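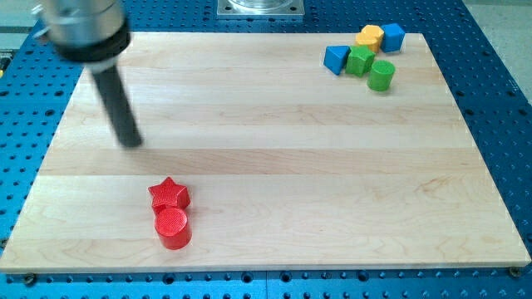 FURNARD WORKSHOPS, LIRKARI
Work Surface Inspection Checklist
Part B: Tables and Fitted Boards

Location: Tesfamariam Building, ground floor, Room 8
Item: Perforated metal table, blue, with fitted wooden board
Asset label: 47
Type of inspection: Routine, twice yearly
Month: July
Inspected by: Abenezer Abdella
Reviewed by: Zinash Alemayehu
Previous inspection: Passed, with one action carried forward (see 4.3)

How to complete this form

Each line is to be marked Satisfactory, Action required or Not applicable. A comment is required for every line marked Action required and is welcome elsewhere. Comments should record what was found on the day and should be understandable to a person who has not visited the room. Faults that could cause injury must be reported by telephone before the form is submitted.

The inspection covers the table, the board and the floor and access around them.

Section 1. The wooden board

1.1 Board sits flat on the table without rocking
Satisfactory.
Comment: Pressed by hand at each corner and at the middle of each side. No movement felt.

1.2 Joints between planks are closed
Satisfactory.
Comment: The planks run across the width of the board. A thin card was drawn along every seam and did not enter at any point. The room was very dry in the winter months and the seams should be tested in the same way at the next inspection, when the heating will have been on for some weeks.

1.3 Surface free from splinters, raised grain and dents
Satisfactory.
Comment: Checked by eye and then with a cotton cloth wiped in both directions. The cloth did not snag. The darker streaks and bands in the wood are natural grain and should not be reported as staining. Two users have done so since the last inspection, and one had begun to sand the area. Users are reminded that the board is not to be sanded without the agreement of the workshop office.

1.4 Front edge sound and safe to lean against
Satisfactory.
Comment: No chips or sharp corners. The front edge takes the most wear from sleeves and wrists and should be wiped first when the board is cleaned.

1.5 Board clean
Satisfactory.
Comment: No residue of glue, tape or oil. See Section 5 for approved cleaning products.

1.6 Underside inspected
Not applicable.
Comment: The board was not lifted on this occasion. The underside is inspected once a year, at the winter visit.

Section 2. Fixings

2.1 Bolts present at the front corners
Satisfactory.
Comment: Both present, both with dark heads. Replacement bolts should be of the same pattern. A bright bolt fitted in place of a dark one will be treated as a temporary repair and will be queried.

2.2 Bolts tight
Action required.
Comment: The front right bolt turned slightly under light pressure from the key. It was tightened during the inspection and a second check is to be made within the month. The front left bolt did not move. The board itself had not shifted.

2.3 Bolt heads do not catch clothing or materials
Satisfactory.
Comment: A cloth was dragged across both heads without catching.

2.4 Wood around the bolts free from cracks
Satisfactory.
Comment: Examined with a hand lamp. Over-tightening is the usual cause of cracking at the corners of fitted boards, and the key should be turned by hand only. Powered drivers are not to be used.

Section 3. The perforated table

3.1 Blue finish in good condition where hands and forearms rest
Satisfactory.
Comment: No flaking and no burrs felt along the front strip.

3.2 Holes clear of debris
Action required.
Comment: Fine wood dust had collected in some of the holes along the right-hand side, below the level of the surface, and was felt with a cotton bud. It does not affect safe use at present, but it will make bolts difficult to seat if the board is ever moved. The holes are to be cleared with the narrow vacuum nozzle. Compressed air must not be used, as it drives the dust upwards towards the face.

3.3 Join between plates level
Satisfactory.
Comment: A steel rule was laid over the join at the front of the table, near the centre. No step could be felt with a fingernail. Small parts can lodge in the join and a soft brush should be run along it at the end of each week.

3.4 Loose bolts, washers and small parts removed from the holes
Satisfactory.
Comment: None found.

3.5 Load on the table within the stated limit
Satisfactory.
Comment: The limit for this table is 200 kg, evenly spread. The card stating the limit is fixed inside the door of the room, where it has faded. A new card has been requested.

Section 4. Underneath and around the table

4.1 Table feet in firm contact with the floor
Satisfactory.
Comment: All feet take weight. The locking rings were found hand tight.

4.2 Floor dry, level and free from trailing items
Satisfactory.
Comment: One cardboard box had been left under the table and was taken to the store at the time of the visit. Nothing is to be kept there, including items that will be needed later the same day.

4.3 Rubber mat lies flat (action carried forward)
Satisfactory.
Comment: The curled corner noted at the previous inspection has been dealt with by replacing the mat. The new mat has bevelled edges. Action closed.

4.4 Walkway kept clear on the side facing the door
Action required.
Comment: A stool was standing in the walkway on arrival. It was moved, but marks on the floor suggest that it is often left in the same place. A hook or a marked position for the stool should be provided against the wall. Until then the last person to leave the room is to return it.

4.5 Lighting sufficient for close work
Satisfactory.
Comment: No flicker. The pale wood gives some reflection when the lamps directly overhead are at full strength, and users who find this tiring may lower them by one step.

Section 5. Cleaning and care

5.1 Approved product in use
Satisfactory.
Comment: Drurnero wood soap, diluted as stated on the bottle. The bottle in the cupboard was labelled and its cap was tight. Roughly 50 ml remained and a new bottle should be ordered.

5.2 Cloths stored correctly
Satisfactory.
Comment: Clean cloths are on the shelf and used cloths are in the lidded bin. Cloths that have been used with oil must go into the metal bin by the door and must not be folded or stacked.

5.3 Wood and metal cleaned separately
Action required.
Comment: In conversation, one user described wiping the board and the table with the same wet cloth. Water left along the line where the board meets the metal may be drawn underneath and swell the planks. The board should be cleaned with a well-wrung cloth, following the grain, and dried at once. The metal should be cleaned afterwards with a dry or barely damp cloth. The instruction on the cupboard door does mention this, but in the last line, and it should be moved to the top.

5.4 Cleaning record kept
Satisfactory.
Comment: The record is complete apart from one Thursday, when the building was closed.

Summary of actions

2.2 Recheck front right bolt. Responsible: Abenezer Abdella. Within the month.
3.2 Clear dust from holes on the right-hand side. Responsible: room users. Within one week.
3.5 Replace faded load card. Responsible: workshop office. Requested.
4.4 Provide a place for the stool. Responsible: workshop office. Before the next inspection.
5.1 Order wood soap. Responsible: workshop office. With the next monthly order.
5.3 Reword the cleaning instruction and inform users. Responsible: Zinash Alemayehu. Within two weeks.

Overall result: Passed. The table and board may remain in use while the actions are completed.

Reviewer's comments

I agree with the result. With regard to 2.2, a bolt that has loosened once between visits should be watched – if it is found loose again at the recheck, the bolt is to be removed and its thread examined, and the board taken out of use until this has been done. It should not simply be tightened a second time.

With regard to 1.3, I have written to both users about the sanding. The area was examined again and no repair is needed.

The wording of 1.6 will be changed on the next issue of this form so that it shows the month in which the underside is due.

Z. Alemayehu

Copies to: workshop office; Room 8 folder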